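Chapter 4
Power and Cooling at a Mining Site

A cryptocurrency mining site turns electricity into two things: completed calculations and heat. Almost every watt drawn by a mining machine leaves it as warm air or warm liquid. The first three chapters dealt with the machines and the networks they serve. This chapter deals with the building, and with how power gets in and heat gets out.

We begin with the load. A mining load is steady, which makes it different from most industrial loads. A bakery or a machine shop draws heavily for part of the day and very little at night. A mining hall runs at nearly the same level at all hours unless the operator chooses to cut back. Utilities often like this, because a flat load is easy to plan for. They like it less on the coldest evenings in February, when homes need the same power.
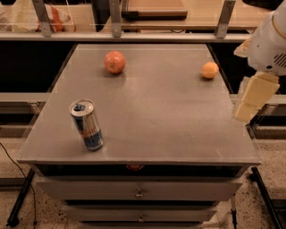
Many operators therefore sign what is called an interruptible contract. The utility charges a lower rate, and in return the site agrees to shut down part of its load on short notice. Section 4.2 follows one such contract at Vainio, a hall with 2164 machines divided into four electrical zones. The site engineer, Bernice Amoah, set up the zones so that each could be switched off without stopping the fans in the others.

Cooling is the second half of the chapter. Air cooling is cheap to install and easy to repair, but it moves a great deal of dust and makes a great deal of noise. Immersion cooling, in which the machines sit in tanks of a fluid that does not conduct electricity, is quieter and allows closer spacing. It also costs more at the start – and a leaking tank is slow work to clean up. Section 4.4 compares the two methods using a hall at Pement that draws around 700 kilowatts.

You will need the unit conversions from Chapter 2 and a calculator. No background in electrical engineering is assumed.

Key terms: base load, demand charge, immersion cooling, interruptible contract, power factor

4.1 Reading a Power Bill

A commercial power bill has two main parts. The energy charge covers the total electricity used in the billing period, measured in kilowatt-hours. The demand charge depends on the highest rate of use during that period, measured in kilowatts.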